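用了一个冬天的折叠桌:Zodar 大理石纹款

我来这边住已经第三年,中文还在学,写得不顺的地方请读者原谅。这篇评测讲的是 Zodar 的折叠餐桌。我家的厨房很窄,吃饭的地方也是工作的地方,所以桌子能不能收起来,对我来说比好不好看重要。

买之前我比较了两家。Conier 的桌子要 582 元,桌面是单色的,比较厚;Zodar 的便宜 145 元。两张我都在 Tandcombe 的店里打开过,店员很有耐心,让我自己试了好几遍。最后我选了便宜的那张,一月份送到家。
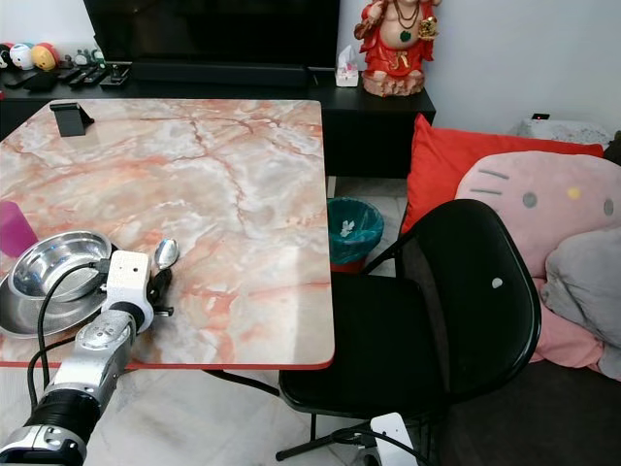
第 8 期

先说桌面。大理石的花纹当然是印上去的,这个我在店里就明白。它的好处是擦起来快,酱油、茶水、咖喱,用湿布一次就可以。坏处是反光。我的灯正好在桌子上方,晚上看书的时候,眼睛很不舒服,后来我把灯换成比较暗的,才好一些。如果您家里的灯也是白光,请先考虑这一点。

还有声音的问题。不锈钢的碗放在上面,声音比放在木头桌上响。早上六点吃饭的人要小心,我的邻居曾经很客气地提醒过我一次。现在我铺一块薄的棉布,可是铺了布,就看不到花纹了,有一点可惜。
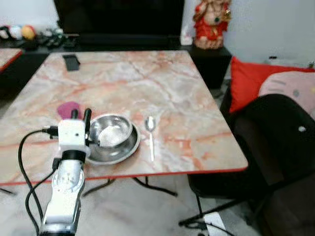
文/Mbeki

再说桌腿。腿是黑色的金属,展开的时候要先拉横杆,再压卡扣,次序不能反。说明书上的图太小,我第一天弄错了,夹到了手指。会了以后,打开只要几秒钟,收起来稍微慢一点,因为卡扣比较紧。紧也有紧的道理,我双手压在桌边,它没有突然松开过。

地面如果不平,桌子会晃。我在一条腿下面垫了纸板,垫了三层,到现在没有换过。Conier 那一款的脚可以旋转调高低,这是我唯一后悔的地方。收起来以后,它可以站在冰箱和墙的中间,那里的宽度大约 40 厘米,还能再放一把扫帚。
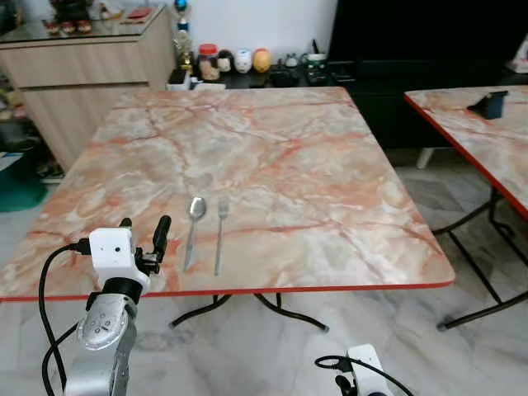
阅读时间:约四分钟

红色的封边,我本来不喜欢,觉得像学校食堂。用久了倒觉得方便,晚上走过厨房,红边很容易看见,不会撞到腰。封边的接口在拐角旁边,摸的时候有一条细线,目前没有翘起来。清洁的时候请不要用硬刷子刷那里。

放热锅我没有试,也不建议。说明书里写要用隔热垫,我照做了。有读者来信问能不能当书桌,我的回答是可以,但是写字最好垫一张厚纸,太滑的桌面上,圆珠笔会跑。

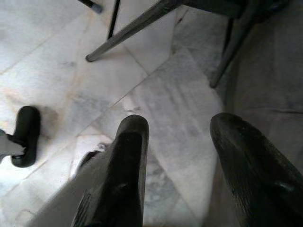

图:浅色大理石纹地面

最后说一说送货。我订的是星期四送,送货的人准时到了,可是只送到楼下,上楼要另外加钱。我自己搬上四楼,中间休息了两次。箱子没有提手,建议准备一条绳子。

总的来说,一个人或者两个人住,我觉得这张桌子合适。三个人吃饭,菜多的时候就会挤。我打四颗星,少的一颗是为了那个不能调的桌脚。下一期我想写折叠椅,正在等货。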